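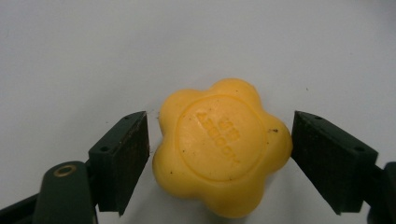
4.3 Recording a small-object episode

Before you start, check that the Wuton hand gripper is charged and the counter on the screen shows the correct object set.

1. Put one object on the bare table. For set 7 this is the soap.
2. Hold the gripper so both fingers point at the object and are visible to the camera.
3. Press the side button one time and wait for the short tone.
4. Move in slowly, with one finger on each side of the object. Do not push it along the table.
5. Close, lift, hold for a moment, then put the object down and open the fingers fully.
6. Press the button again. The episode is saved.

Note: Change the position and angle of the object after every episode. After 15 episodes, change the operator also.

Caution: Soap leaves a film on the finger pads – wipe them with a damp cloth and let them dry before the next set. Do not use solvent, it will damage the glue.

If you drop the object, keep the episode and mark it "drop" in Fireo. Please do not delete it.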